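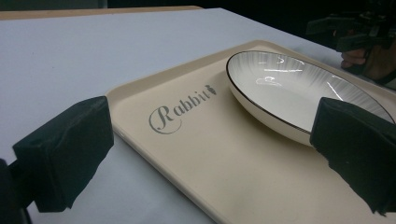

## Kutham hand-held gripper kit: my notes

I've had the Kutham kit on my table for a while now, and this README is where I dump everything I'd want to know before paying for one. You hold the gripper yourself, do the job, and the camera on it records what the fingers would see. Ona Pärn keeps the recordings tidy, I do the complaining.

Last edit: May 29, 2025

### What's in this folder

- `trays/` – 63 clips of tray and bowl work, 57 of them good enough to train on
- `notes/` – my scribbles, plus Ott Lūse's much neater ones
- `old/` – the February clips, wrong lens setting, please don't use them

### What I like

The black padded fingers open nice and wide, so a shallow bowl with a thin dark rim isn't scary to go after. They also stay in view the whole time, which makes it so much easier to tell later what I was aiming at!

Two people can work at the same table too. You'll catch the other person's hand in plenty of clips, and I left those in.

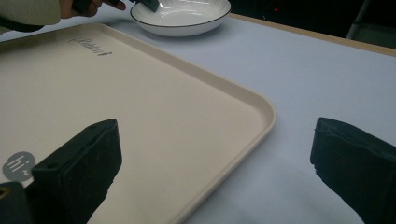

*Cream tray, white bowl, and a second pair of hands at work.*

### What bugs me

Glossy dishes throw back bright spots from the lights. I tried 2 lamp positions and still got them (Valdis Bite swears by a cloth over the lamp – haven't tried it yet). Pale tray on a pale table is also a tough combo, so check your exposure before a long session.

The strap that comes in the box is too short for me. I swapped it for one from Rirnura and my wrist is a lot happier.

### Should you get it?

If you do small tabletop jobs, yes, I'd buy it again. For heavy pots I'd look at the Wivach one first. Questions go to me or Ona, and if a clip won't open, tell us its number.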